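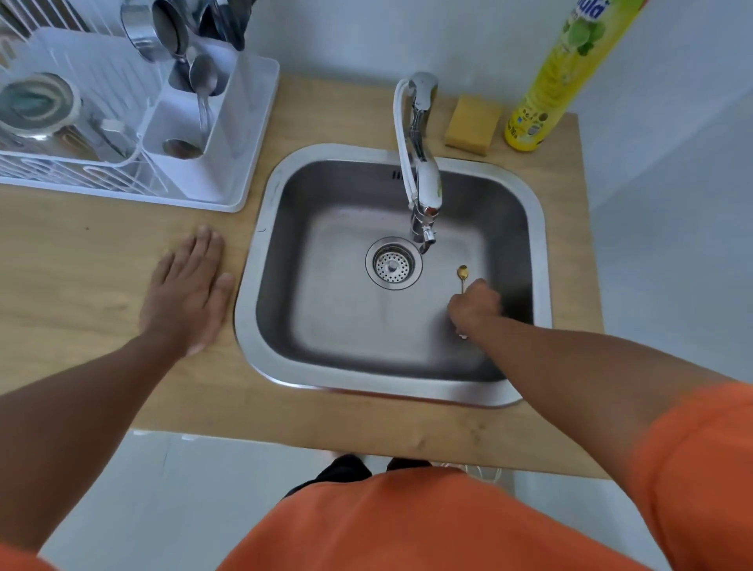
From: Tuulikki Kiiskinen
To: demos list
Date: 12 March 2023
Subject: Re: Sink demos, batch 7, and a plea

Merja, all,

Answers inline, since you asked for them in writing and have a long memory.

> From: Merja Hirvonen
>
> I went through batch 7 last night. 189 episodes of people picking up
> spoons. I kept 188 of them in the end, but I'd like to know what
> we're telling people before they start, because no two of them seem
> to have read the same instructions.

They haven't. There are two versions of the instruction sheet. The old one says "pick up the utensil in a natural manner," and I have seen what grown adults do when told to be natural. The new one says "pick it up and put it in the rack." Please bin the old one if it's still taped up anywhere at Clokwood.

> What is the left hand supposed to be doing? Half the time it's lying
> on the counter like it's waiting for a manicure.

Flat on the counter, fingers spread, left of the sink. I asked for that. The Sinaga policy is single-arm, and whenever the left hand was free to roam it helped: it steadied the rim, it nudged a spoon closer, once it scratched a nose. The retargeting code took all of this very seriously. A parked hand is dull to look at and gives us a clean label for "idle."

> Why are we doing this by hand at all? We paid for the teleop rig.

We did, and I love it dearly. It's fine for the faucet lever and for anything the size of a sponge. For small metal things at the bottom of a steel basin it is misery. You get no feel for when the fingertips have touched the floor of the sink, so operators hover, hover, stab, and then the policy learns to hover, hover, stab. The Wondent gripper has been stabbing faithfully for a month. With bare hands people just curl their fingers, pinch the thing and lift.

My proposal is hands for the pinch and teleop for the rest, mixed at training time. Disard can already read both formats if you set the source flag. If you forget the flag it will also read both formats, and that's worse.

> Can we tidy the sinks? There are smudges and water marks all over the
> basins, and the drying racks are a heap.

No! Sorry. No. The July set was filmed in sinks you could have performed surgery in, and the first time the arm met a water mark it tried to grasp it. Leave the smudges. Leave the rack crowded as well, with the pots and lids and handles every which way, as long as there's still a gap in the utensil holder.

Things I do want, for batch 8:

- Vary the spoons. Gold-colored ones are welcome, they confuse the segmenter in a useful way.
- Two items in the basin, and pick up only one per episode.
- Start with the hand out of the sink. I keep getting clips that open mid-pinch, and I can't teach an approach from those.
- Dish soap and sponge may stay on the counter, but don't move them between takes.

> And the one I threw out?

Episode 468. I watched it. He drops the spoon, says a word, and does it again perfectly. Please put it back, with the audio stripped. We have almost no recoveries and I'd take a hundred like it.

The converter is still choking on anything over 488 frames, by the way. I'll look at it after lunch, or you can, if you get there first.

Tuulikki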